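Chapter 6
Eligibility and Season Overlap

6.1 Scope

A student activity program is limited by two quantities: the hours a student has available after class and the hours each activity claims. This chapter treats the second. An activity is any supervised program with a roster and a fixed calendar, including team sports, music ensembles and technical clubs.
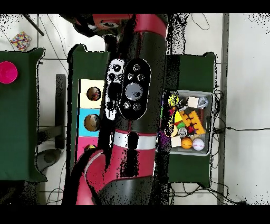
Figure 6.1 Control panel on a red and black robot arm.

Overlap occurs when two activities claim the same student in the same week. At Jeden High School, with an enrollment of 463, the winter season ends in February and spring practice opens before the final winter meets. Students on both rosters carry a double load until the earlier season closes.
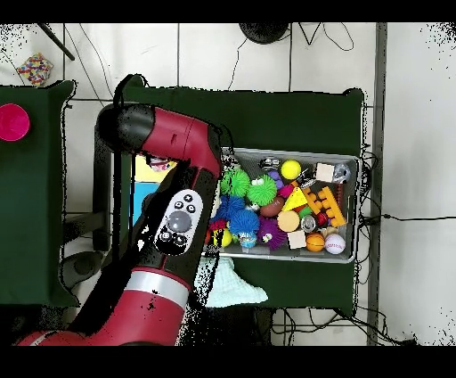
The load is measured in contact minutes. A standard practice in the Briltach district is 75 minutes, excluding travel. A student at Tusside who attends one practice daily for a five-day week accumulates 375 contact minutes. Adding a second activity with 200 weekly minutes raises the total to 575. Section 6.3 sets out the procedure for entering travel time.

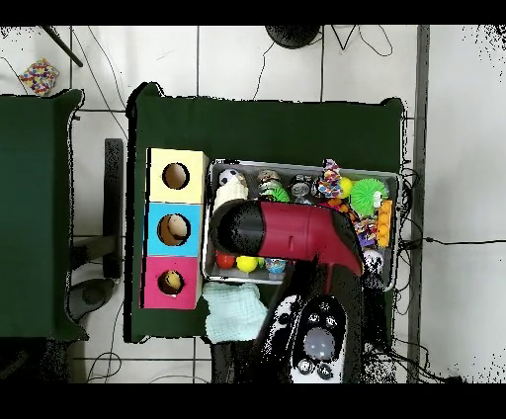 One reader of the previous edition objected that contact minutes understate the load on students in individual sports, where much of the conditioning is done alone and never reaches the roster sheet. The objection is accepted for tennis and distance running. The Kusuma form, reproduced in Section 6.4, has a separate column for unsupervised training, which is to be completed by the student and initialed by the coach.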